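Features > Combat Sports > Kickboxing

3 min read

Tratadthorpe gets the rematch it wanted

If you missed the first fight between Hernán Yupanqui and Bartosz Szulc, go and find it. Five rounds at a 161-pound catchweight, a split decision for Szulc, and a crowd of 2572 that stayed on its feet well after the scores were read out. Now they're doing it again in July, and I can't wait!

Szulc is the one everybody fears. He trains under Iwona Sowa at the Sadowski gym, and his low kick sounds like a door slamming. In round two he landed three in a row, and Yupanqui still came forward – smiling, if you can believe it.

"I liked the noise," Yupanqui told me. "Then I tried to walk."

His new coach, Renata Czarnecka, has him switching stances more and giving up the center on purpose.
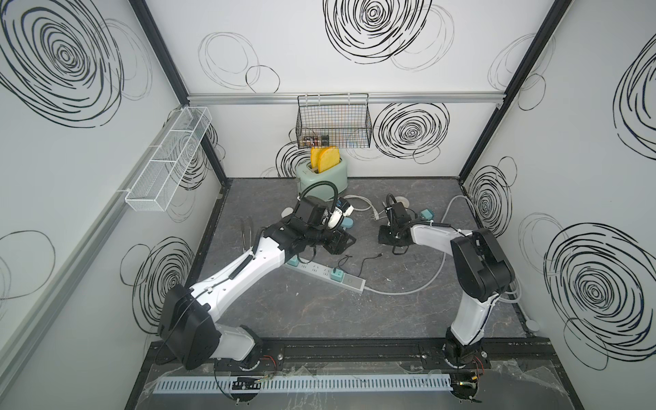
Footwork is where I think Yupanqui wins it this time. He never backs up in a straight line anymore. He curls away to the left, tightens the loop, then steps in with the right hand while Szulc is still turning. Trace his feet for a round and you'd have one of those big black spirals scribbled on the white walls, line over line over line. Szulc hates chasing. Give me Yupanqui on points, and give me a seat near the ring.

Contact the sports desk | © Proltia | Back to top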